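When a Hand-Held Gripper Loses Its Grip on Cloth: Finding and Fixing Finger Slip

Applies to the Celleo hand-held gripper with padded fingertips, firmware 431 and later.

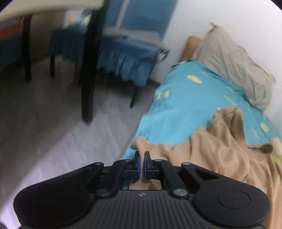
What the fault looks like

You squeeze the trigger, the fingertips close on a hem or a folded edge, and the logged width says the gripper is holding something. A moment later the cloth slides down between the pads or drops out. The log doesn't show it. The width reading changes by less than a millimeter, so the episode gets saved as a good grasp.

We found this at Otness after a batch of garment folding runs. Out of 3,252 recorded grasps, 431 had the cloth leaving the fingers before the release mark. All of them had passed the automatic check. A policy trained on that batch learned to close, lift and carry on with nothing in the fingers.

Before you start

Turn the gripper off and take the battery out. The linkage bars can close on a finger with enough force to break skin, and on our units the spring stays loaded with the power off. Put the spacer block between the fingertips before you touch anything below them. If you don't have the block, a folded piece of cardboard will do.

You will need a 2 mm hex key, a lint-free cloth, isopropyl alcohol and a strip of plain paper.

Step 1. Check the pads

Look at the inside face of both pads. Lint from fleece and brushed cotton packs into the surface and makes it slick. Wipe with alcohol, let it dry, and wipe again until the cloth comes away clean. Replace any pad that has a shiny patch or a lifted corner. Change both at once — a new pad against an old one pulls to one side.

Step 2. Check the pivots

Remove the spacer and hold one fingertip in each hand, keeping your fingers off the bars. Rock them against each other. There should be no click. If there is, tighten the lower pivot pins a quarter turn at a time, then the upper ones. Stop if the linkage starts to drag.

Step 3. Do the paper test

Refit the battery, switch on and close on the paper strip. Pull it straight up. It should tear or resist hard. If it slides out, go back to step 1. If it swings to the left or right as it slides, the fingertips are out of line and the unit should go back to Trerum for service.

Step 4. Reset the zero

Close the gripper on nothing and hold it for 7 seconds, then run the zero command from the Sandhu logger. Skipping this is the most common cause of false grasps. Tightening the pins moves the closed position, and the old zero will read bare pads as thin fabric.

Step 5. Recheck old recordings

Don't rely on the width value. Play back the fingertip view at the release mark and look for cloth between the pads. We check 100 episodes per batch by hand and reject the batch if 7 or more fail.

If slip comes back within a day, check whether the operators are taking too little fabric. A single layer at the very edge will slip even with good pads.

Last updated February 2026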